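Prasgate Mending Room – your questions

Can I just turn up?

Yes. Most tables are first come, first served. If you want help with knitwear, please put your name on the sheet by the door when you arrive, as the knit table fills up first. Bookings are only needed for groups of four or more.

What does it cost?

Sitting down and mending your own things is free. Thread, darning wool and elastic are charged at cost. There is a jar for donations next to the kettle.

What sort of gloves can you mend?

Knitted ones, mainly. Wool, acrylic and mixed yarns are all fine. Holes at the fingertips, split seams between the fingers, loose cuffs and dropped stitches are the usual jobs. We can also shorten fingers that are too long, or turn a badly worn pair into fingerless gloves if you would like that. Ski gloves and anything with a waterproof lining we have to turn away. Leather goes to Dewanti Pillai, who has the right needles and comes in during the second half of the month.

Why do you ask me to put the glove on?

A hole that looks small on the table can open up a good deal over a knuckle. With the glove on, hold your fingers out straight, then bend them, and mark the edges of the thin patch with a pin or a bit of chalk. Take it off before you start stitching. On a ribbed glove, look at the ribs as well – they should run straight along the back of the hand and up the fingers, and if they twist, the darn will need to follow them. 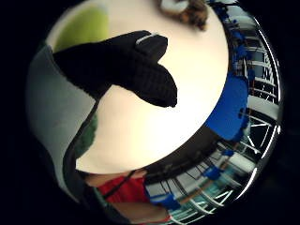
Reading time: 4 minutes

Black gloves are the hardest to work on, with close ribbing like this especially, and you will want good light and a pale surface underneath. Put a strip of white card inside the finger while you darn. The stitches show up against it and it stops you sewing the front to the back, which everyone does once.

Do I have to match the colour?

No. Some people like a darn that shows. If you do want a match, bring the glove and look through the wool drawers in daylight, near the window. Black is less simple than it sounds: we keep a warm one and a blue one, and they look quite different once they are next to each other. A band or stripe on a finger can be copied in duplicate stitch, with one strand of yarn.

Should I wash things first?

Please do, and dry them fully. Cool water and a wool wash will do. If you have had moths at home, seal the item in a bag and freeze it for a few days before you bring it. Tell whoever is on the desk, as we keep those bags apart from the others.

Can I leave something with you and collect it later?

Yes, for knitwear only. Fill in a ticket and pin it to the cuff, not through the palm or fingers. Repairs are normally ready in 17 days. Anything left for longer than that goes on the shelf in the back room and you will need your ticket to get it out. We can take in 24 items at a time, and when the box is full we stop until it goes down again.

I only have one glove of the pair. Is it worth bringing?

Yes, if you want it mended. If you don't, we unravel odd gloves and use the yarn for darning. Plain colours are the most useful. Fluffy yarns tend to break when they are pulled back, so keep those.

Can you teach me to do it?

Maarja Uibo runs a beginners' darning table in August. It covers a flat darn, a fingertip and a cuff edge. Bring a blunt needle if you have one, and an old sock to practise on. Children are welcome with an adult.

Who do I contact about a repair I've left?

Ask for Iolanda Lopes at the desk and give your ticket number. She can't look things up by name.

Page last updated August 2019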